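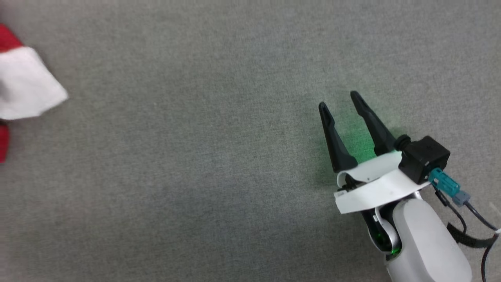 *Red and white fabric on gray low-pile carpet. Pick up anything soft before you start on the floor.*

# How to Get Red Fuzz and Lint Out of Gray Low-Pile Carpet

Felt and fleece shed. Red felt on a light gray carpet shows more than most colors, and white fluff gets walked in until the whole area looks dusty. The method below works on short, dense carpet of the kind found in offices, classrooms and rental apartments. It does not work well on shag or on anything with long loops.

I use it in the two rooms I clean at Berlow, where costumes and holiday decorations get sorted on the floor every July and again in the winter.

## What you need

- A rubber squeegee or a stiff rubber broom
- A vacuum with a brush roll you can turn off
- White cotton cloths, at least 4
- A lint roller
- A spray bottle of plain water
- Clear dish soap
- A bag or bin for the fabric items

White cloths matter if you have to deal with dye. A colored cloth can leave its own color behind, and you won't see what is coming up.

## Step 1: Clear the soft things

Pick up hats, felt pieces, ribbon and scraps. Lift them straight up and put them in the bag. Dragging them over the carpet pulls more fibers off, especially from fluffy trim.

Shake them out outdoors, or over a bathtub if you have no outdoor space. If an item is damp, set it on a towel and keep it off the carpet until you know the dye holds. To test, press a wet white cloth on a hidden spot for a minute. If the cloth turns pink, wash that item alone in cold water.

## Step 2: Vacuum once with the brush off

Go over the area slowly with suction only. This takes the loose fluff and any grit. With the brush running, long threads wrap around the roller and short ones get pushed down into the pile.

Empty the canister or check the bag before you go on. Fluff fills it fast.

## Step 3: Pull with rubber

Hold the squeegee at a low angle and pull it toward you in short strokes, a foot or so at a time. The fibers roll up into a line. Pick up the line and keep going.

Work in one direction across the room, then turn and do it again at a right angle. The second pass usually brings up more than you expect on carpet that looked clean. Along the baseboards, use the corner of the squeegee or wrap a damp rubber glove around your fingers.

Don't press hard. If the carpet is glued in tiles, watch the seams. A raised edge will catch the blade and start to lift.

## Step 4: Roll the leftovers

Use the lint roller for single red fibers that stand out. Change the sheet when it stops grabbing. For a large room this gets expensive, so save it for the spots near the door and under the windows where the light is strong.

## Step 5: Check for dye

Get down low and look across the carpet from the side. Speckled gray hides a lot when you are standing over it. A patch that is slightly darker may just be shading in the yarn. Wipe it with a damp white cloth to find out.

If color comes off on the cloth:

1. Mix 2 cups of cool water with a few drops of clear dish soap.
2. Test it in a closet or a corner and let it dry.
3. Dampen a cloth with the mix. Do not pour it on the floor.
4. Blot from the outside of the spot toward the middle.
5. Switch to a clean part of the cloth as it picks up color.
6. Blot again with plain water to get the soap out.
7. Lay a dry cloth on top with something heavy on it and leave it overnight.

Keep hot water and bleach away from it. If the spot is still pink after two rounds, call a carpet cleaner and tell them what you have already used.

## Step 6: Vacuum again

Turn the brush roll on for this one, unless your carpet maker says not to. Go over the area both ways. It lifts the pile where you were pulling and catches what the rubber loosened.

## Keeping it from coming back

Spread an old flat sheet before you sort anything made of felt or fleece. When you finish, fold the corners in and carry the whole thing outside.

Store red and white items in separate bags if the red has ever bled. Pack them fully dry. Fluffy trim flattens under weight, so put those pieces on top and don't fill the bin to the lid.

## Common problems

**The squeegee just slides.** Mist the carpet lightly with water. It should feel barely damp.

**The fibers come up gray.** That is the carpet itself shedding. New carpet does this for a while. Use less pressure.

**Static keeps pulling the fluff back.** The air is too dry. A light mist of water helps here too, and so does waiting for a less dry day.

Felicidad Estrella
Updated 3/6/18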